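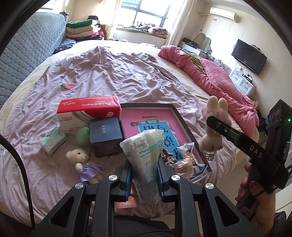 A white soft plastic package and a coral-pink item, over the bed.

Drokatach packing lists

Drokatach is a set of packing lists that people wrote for trips, typed up item by item, with a note on whether each thing got used. I've been keeping my own lists since college (in the backs of notebooks, mostly) and at some point friends started handing me theirs, and then friends of friends, and now it's a folder of CSV files with a README. Hi!

Last edited 2 Nov 2024.

What's in the folder

lists.csv has one row per packing list. There are 93 of them.

items.csv has one row per line on a list, 3,385 rows in all. If somebody wrote "socks x 5" that's one row with a quantity of 5. If they wrote "socks" and then "more socks" farther down, that's two rows, and I love those people.

categories.csv is the lookup table for the 13 categories.

notes.txt is everything that wouldn't fit in a column. Please read it before you email me about the list with the fondue set.

Columns in lists.csv

list_id: a short code. The letters don't mean anything.
packer_id: one code per person, so you can follow the same packer across trips.
trip_kind: beach, city, family visit, work, camping, wedding, mixed. "Mixed" is where I put a work trip with a beach day tacked on the end.
nights: how many nights away. Blank if they didn't say.
season: the season at the destination, as the packer understood it.
bag: carry-on, checked, backpack, car trunk, or unknown.
written_when: before, during or after packing. Some folks write the list once the suitcase is already zipped, and those lists read very differently from the others.

Columns in items.csv

item_id and list_id: you know what these are.
item_text: exactly what the person wrote, spelling and all.
item_clean: my tidied version. "Tshrts," "tees" and "t shirts (good ones)" all come out as "t-shirt" here.
quantity: a whole number, or blank. "A few" is blank. "Pair" is 1.
category: a code from categories.csv.
used: yes, no, partly, or unknown.
bought_there: yes if they forgot it and had to buy one on the trip. This only got added in May, so older lists are blank unless the packer remembered.
crossed_out: yes if it was on the paper but struck through.

The categories

Clothes, underwear and socks, shoes, outerwear, sleepwear, toiletries, medicine, electronics, papers, food, gifts, bedding and towels, everything else.

Sleepwear is its own category and I will defend that. People are weirdly inconsistent about it – half the lists don't mention pajamas at all and the rest have two pairs. Slippers went under shoes. Swimsuits went under clothes, after a long back and forth with myself, and if you'd like them separate you can pull them out of item_clean without much trouble.

Sunglasses were the worst. They're in everything else. So are umbrellas, though you could make a good case for outerwear, and an early version of the file did exactly that.

Where the lists came from

The biggest chunk came from people I know in and near Prirnport. I asked for real lists, the messy kind, and said please don't fix them up first. They came in as photos of paper, phone notes, a couple of spreadsheets and one voice memo (transcribed, with the sighing left out).

Another batch came through the Sheehan, a small guesthouse that let me leave a box at the front desk with a card on it asking for old packing lists. I expected nothing from that box. It filled up! Those lists tend to be shorter and the trips are mostly a night or two, so if you compare city trips to beach trips, keep in mind that the Sheehan lists are nearly all city trips. The source column in lists.csv (I forgot it above, sorry) says "friend," "sheehan" or "self."

The "self" ones are mine. They run long. I pack like I'm never coming home, and you may want to drop my lists before you average anything.

Vasilică Preda typed up a big part of the handwritten ones and came up with the rule about quantities, which is a good rule. He also went back through every row marked "unknown" and wrote to people to ask, so if you're wondering why the used column is as full as it is, thank him.

How the cleaning was done

By hand, mostly. I used a little script called Sarnier for the easy stuff: extra spaces, plural to singular, the same item spelled in different ways. Sarnier is in the folder too. It's a lookup list and a loop, don't expect much. Everything it couldn't match went into a pile and I worked through the pile in the evenings with the TV on, so there will be mistakes in there. The ones I've found so far are in notes.txt.

A few choices you should know about:

Brand names are gone from item_clean. They're still in item_text if the packer wrote them.

Sets were left alone. "Toiletry bag" is one row even though there's clearly a toothbrush in it. If the packer wrote "toiletry bag: toothbrush, floss, cream" then that became separate rows, with the bag as its own row. This makes the careful list-writers look like they carry more than everybody else, and I don't have a fix for it.

Kids' things got "kid" in front in item_clean. "Kid pajamas," "kid boots," and so on. Pets got "pet." Yes, there's a "pet pajamas."

To-do lines were taken out. Lots of lists have "water plants" or "call Mom" mixed in with the socks. Those sit at the bottom of notes.txt because I couldn't bear to delete them.

What I'd use it for

I use it to make my own lists shorter. I sort by used = no, look at the category, and feel bad for a while. Outerwear and shoes are where my own trouble is: I bring the second sweater, I bring the third sweater, and then I wear the first one the whole time.

It's also nice for teaching. It's small enough to open in any spreadsheet and messy enough that cleaning it takes some thought, and everyone already knows what a packing list is. You could ask which things get forgotten most, or whether people who write the list first leave more at home, or how much of a bag is just in case.

What I wouldn't use it for

Please don't use it to say anything about travelers in general. It's my friends, one guesthouse and me. Almost everybody in it lives in the same part of the world and packs for the same sort of weather, and there are hardly any long trips.

The used column is also only as good as people's memories. Some filled it in while unpacking, which is great, and some filled it in years later over coffee. I didn't keep track of which was which and I wish I had.

And weight isn't in here. People ask. I'd love to have it, but I'd have to follow everyone around with a kitchen scale.

Privacy

Names are out. So are hotel names, flight numbers and door codes (you would be amazed how many door codes). For the medicine category, item_clean says only "medicine" or "vitamins" and item_text is blank for those rows. Gifts got the same treatment in two cases where the gift hadn't been given yet. Everybody who handed me a list said it was okay to share the typed version. The box at the Sheehan had the same thing written on the card.

If one of the lists is yours and you've changed your mind, write to me and it'll be gone in the next version. You don't have to say why.

Known problems

"Charger" is one item in item_clean no matter what it charges.

A few lists were written for two people sharing a bag. They have shared = yes in lists.csv but the quantities aren't split.

The season column is blank for the voice memo list. She never says.

"Nice shirt" and "shirt" are different items. "Nice pants" and "pants" got merged. I know. I'll pick one way and stick to it next time.

There's a row that just says "the thing." Vasilică wrote to ask and the packer doesn't know anymore.

Adding a list

Send me anything, in whatever shape it's in. Phone note, back of an envelope, all fine. Tell me how many nights, what kind of trip, and what you didn't use if you remember. Please don't clean it up. I'd especially like lists for cold places and for anything longer than a couple of weeks, and camping is still looking pretty thin.

License

Use it however you like, change it, share it – just say where you got it and keep the privacy part attached.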